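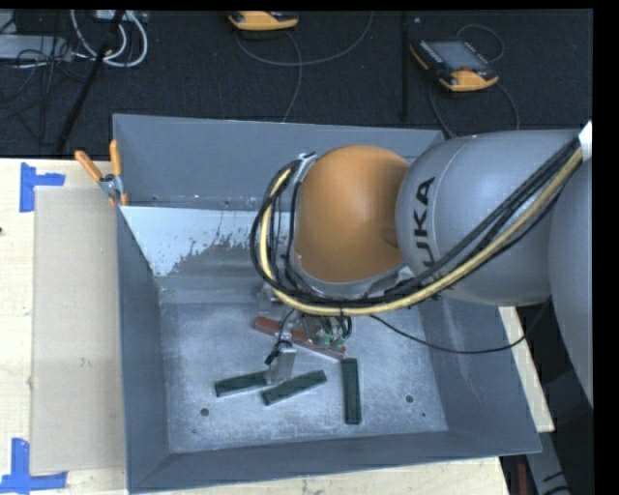
A KUKA arm over the block bin in our test area.

Company > About Us > Who We Are and What We Do

About Tillidon

Tillidon sells and supports one product, the Heltar bin picking kit. It is a package of software, a gripper, mounting parts and cabling that lets a robot arm take loose parts out of a bin and put them where the next machine needs them. We sell it to small and mid-sized shops that already own an arm or are about to buy one.

We are based in Drolholm, in a building that used to be a print works. The offices are upstairs. The test area and the stockroom are on the ground floor, and the loading door is at the back.

How we started

The company began as a repair and integration business called D'Souza Automation. Most of the work was fixing cells other people had put in. A lot of those cells had been bought for bin picking and were being fed by hand, with an operator laying parts out on a tray for the robot. The arms were fine. The setup had taken too long, or the parts had changed, and the shop had given up on it.

We wrote our own picking software for one of those customers, then for a second one, and after that we stopped doing general repair. The name changed to Tillidon at the same time. Some customers still write D'Souza on their purchase orders and we still accept them.

What is in the kit

Heltar comes in two boxes. The first holds the gripper, two sets of fingers, the adapter plate, the hose and cable set, and the ties and brackets to dress it along the arm. The second holds the controller and the sensor with its mount. The customer supplies the robot, the bin and the table or stand.

The standard fingers are flat and suit blocks, bars, plates and most machined parts with two parallel sides. We make other shapes to order. Send us three of the actual parts, not a drawing, and we will quote from those. Very thin sheet and anything that tangles, such as springs, is outside what Heltar does well, and we will tell you so before you pay for anything.

Part files are set up on a tablet or a laptop. You enter the size of the part, the size of the bin and the places where the gripper is not allowed to go. A typical rectangular part needs one file. Heltar stores up to 500 part files, and they can be copied from one controller to another on an ordinary memory stick.

How we test

Every software release goes through the block test before it ships. The blocks are long and rectangular, in different colors, and they are tipped into a metal bin with sloping sides. Blocks are a dull part, but they lie across each other, lean on the walls and end up close to corners, and a finger has to get down beside one without pushing on its neighbor. Bare metal is also hard on sensors because of the glare, so we use it on purpose.

A release has to make 600 picks in the block test. A pick counts if the part leaves the bin and is set down within tolerance, with no help from a person. The current release finished with 599. The one it missed was a block lying flat against a wall, and we have a fix for that planned for the next release. We publish the count for each release in the notes, including the poor ones.

After the blocks we run customer parts. There are 193 of them on the shelves now, each in a labeled tub. If you buy a kit and send us your parts, they stay on the shelf and get run again whenever the software changes. Tell us if you would like them back.

Buying and trying

You can bring your own parts to Drolholm and watch them being picked. A visit takes a morning, there is no charge, and we send you home with the log file. Please let us know the size and weight of the part beforehand so we can fit the right fingers.

We also rent the kit by the month. If you buy after renting, the first month comes off the price. Installation is extra. Shops with someone who can already program their arm usually do it themselves from the manual, and the phone line is there if they get stuck.

Support

Phone support is open from 7 a.m. to 4 p.m. The calls are answered by the same people who build the kits and write the software. There is no ticket system. If we can't sort out a problem on the phone we will ask for the log file, and in most cases we can replay the pick in our own test area.

Spare fingers, hoses and cables are kept in stock. Orders received before noon leave the same day. Finger sets made to order take longer, and August is slow since the machine shop we use closes for two weeks.

The Heltar manual and the release notes can be downloaded from the support section without a login.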